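Greifer-AG Dullville: Obst, Gemüse und viel Fingerspitzengefühl

Seit Januar trainiert unsere Robotik-AG für die Sortieraufgabe beim Lorklow-Cup. Gearbeitet wird paarweise mit zwei handgeführten Greifern, und jeder Griff zählt als Durchgang. Fast 200 wollten wir bis zu den Ferien schaffen – geworden sind es 454!

Runde Früchte

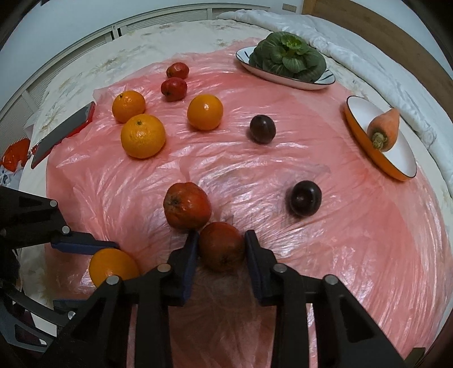
Angefangen haben wir mit den Übungen für eine Hand, danach kam die zweite dazu. Das klingt simpel, aber das Absprechen im Team ist eine Kunst für sich. Wer führt, wer wartet, wer räumt den Weg frei?

Ab aufs Tablett

Orangen und kleine rote und dunkle Früchte auf grünem Grund. Beim Ablegen die Backen langsam öffnen und erst dann zurückziehen, das üben wir immer wieder. 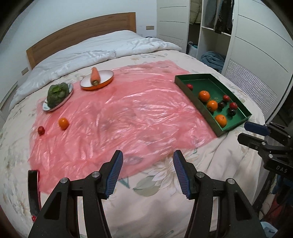
Beide gleichzeitig

Die Königsdisziplin! Eine Pflaume im einen Greifer, eine Orange im anderen. Team Escobar hat sich daran richtig festgebissen, und Team Worside will jetzt natürlich nachziehen.

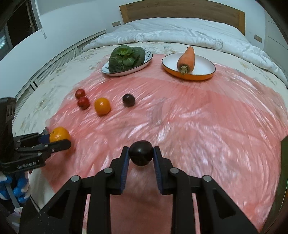

Text: Sebastián Rivadeneira, Robotik-AG

Beim nächsten Treffen kommt das Blattgemüse dran, darauf freue ich mich am meisten. Neue Gesichter sind herzlich willkommen – Vorkenntnisse braucht ihr keine.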